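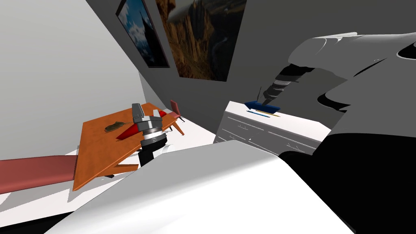 4.2 Der Zeitsprung als Entsorgungsverfahren

Daily Soaps haben ein Platzproblem. Wer über 633 Folgen hinweg Halbschwestern, Erbschleicher und totgeglaubte Ehemänner ansammelt, muss irgendwann aufräumen, und das Mittel der Wahl ist der Zeitsprung zwischen zwei Staffeln. In »Brolasau« vergehen während der Sommerpause fünf Jahre. Die Kinder sind danach heiratsfähig, die Erwachsenen sehen unverändert aus, und der Prozess um die Reederei Hennessy, der die gesamte erste Staffel getragen hat, ist offenbar eingeschlafen.

Obi hat dafür den Begriff der stillen Abwicklung vorgeschlagen. Gemeint ist, dass ein Handlungsstrang weder aufgelöst noch ausdrücklich abgebrochen wird; die Figuren hören schlicht auf, ihn zu erwähnen. Duggan hält dagegen, das Publikum vergesse keineswegs, es verzeihe nur. Unser Material stützt eher Duggan. In den ausgewerteten Zuschauerbriefen, mehr als 400 an der Zahl, wird der verschwundene Prozess mit einer Hartnäckigkeit verfolgt, die man der Staatsanwaltschaft der Serie gewünscht hätte. 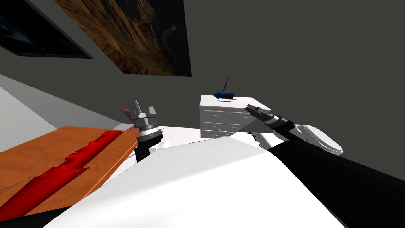

Abb. 2: Gerenderte Innenraumszene mit weißem humanoidem Roboterkörper und zwei Roboterarmen.

Anders verfährt »Mivska«. Dort wird der Sprung im Dialog nachgereicht, meist beim Frühstück und meist von einer Figur, die Dinge erzählt, die alle am Tisch wissen müssten (»Seit du die Klinik übernommen hast und wir geschieden sind ...«). Entili spricht hier etwas streng von Protokollsätzen. Sie häufen sich in der Auftaktfolge und sind nach der ersten Ohrfeige im Wesentlichen verschwunden.

Für die Figurenentwicklung bleibt das nicht folgenlos. Eine Reue, die in der Sommerpause stattgefunden hat, lässt sich schlecht spielen, und so tritt der ehemalige Giftmischer in der neuen Staffel als Leiter einer Stiftung auf, ohne dass jemand nachfragt. Swanson und Swanson deuten dies als säkularisierte Bekehrung. Naheliegender scheint uns die Vertragsverlängerung des Darstellers. Wie sich beide Lesarten zum Rückblendenbestand verhalten, behandelt Abschnitt 4.3.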